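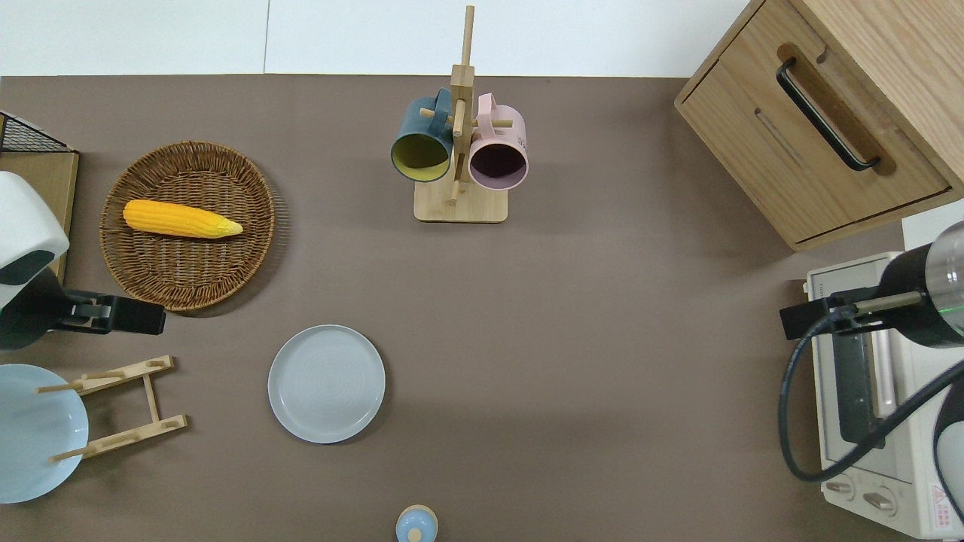
The kitchen table at work, corn on the tray, both arms in.

June, a little after nine in the evening, tea gone cold beside me

I promised myself I would write more this month and here I am at last, with my shoes off and far too much to say. We have been on the new setup at Prudberg for long enough now that I've stopped bringing people over to look at it (well, mostly stopped!), so I want to get down how the days feel before I forget there was ever another way.

The old job was hands. I came in, tied my apron, and moved plates and cups and pretend vegetables from one spot to another while Kuipers wrote down how long I took, all so the Tundar people could plan their little serving kitchens. More than 2,000 pickups in my first spring, and my right wrist remembers every one of them. Now the arms do the reaching and I sit on my stool with the tablet, setting the table, choosing the next task and writing down what went wrong. My wrist is delighted. My back has opinions about the stool.
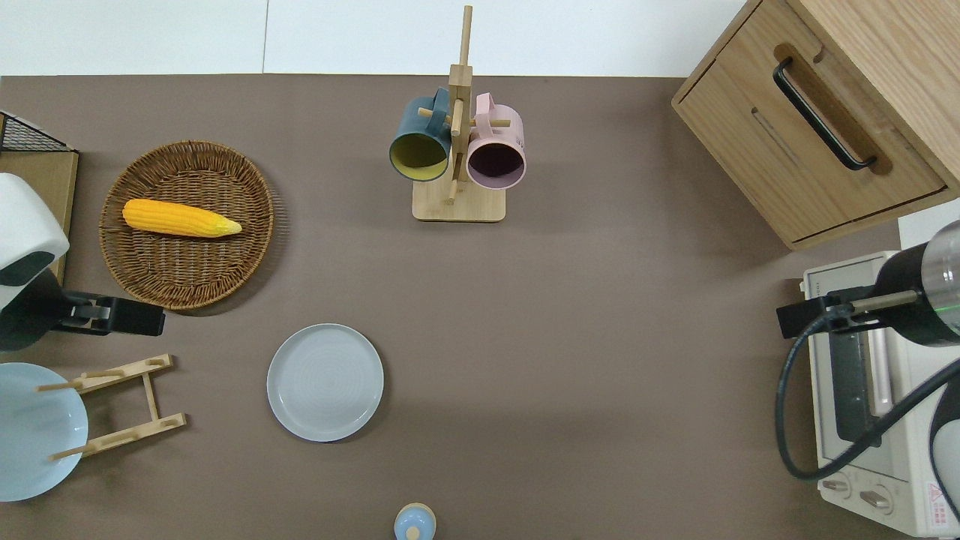 What I didn't expect was how much I would miss the talking. When four of us worked a table we chatted all day long — recipes, in-laws, whose turn it was to buy the coffee — and now it's one person to a station and a good deal of quiet humming. Marijke Segers feels it too, so the two of us have started taking our lunch at the same time, and today we stayed out on the bench until her sandwich was long gone and she was telling me about her daughter's new apartment.

She asked me if I was worried. I said a little, yes. Management says the target is 500 runs for each station before the summer break, and they've been very kind about it, and all 8 of us have kept our places, but I can add things up as well as anybody. Marijke has put her name down for the Rotano course, where they teach you to do the repairs yourself, and she wants me to come along. Me, with a screwdriver! I laughed, and then I thought about it all the way home on the bus, past my stop, so I had to walk back in the drizzle.

I do like placing things, though. I'm fussy about the mugs on their stand and I always want the plate sitting just so, and it pleases me that there is still a use for a fussy person.

Must ask tomorrow what the course costs, and bring the cushion for the stool.

Contact | © All entries remain with the author | Back to top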